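The Coat You Already Own

Nillmont in February. Up to 44 people in line outside the repair counter on Gritedden Street, most of them holding something with a dead zipper. Nobody buying. That's the story, really.

Two winters ago the same block sold new jackets at $227 a pop. Now it's patches, thread, wax. A fresh lining takes 3 days, longer if it snows. 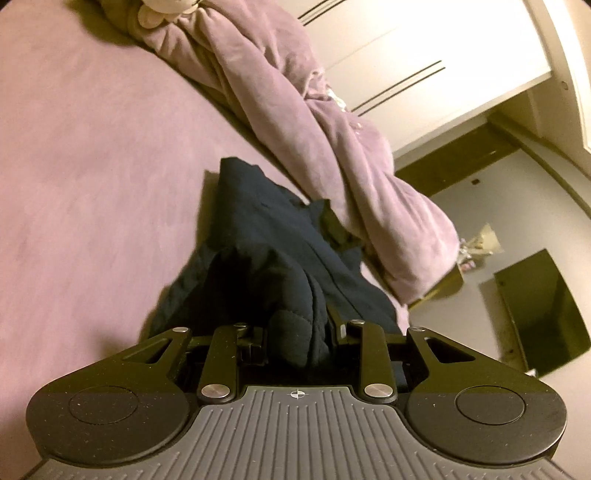
Dark navy on a pink sheet, with the blanket bunched up alongside.

Cesonholm went the same way, only faster. The Iwasaki shop over there quit selling outerwear alltogether and kept the sewing machines. Smart move. Rent's paid. 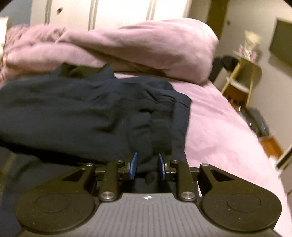
What wears out first? Cuffs, every time. Then pockets, then the seam under the arm. Most of it fixable at home with a decent needle and one free evening. Down is trickier, leave that to the counter. And go early, they stop taking drop-offs at 2 and they dont bend on it.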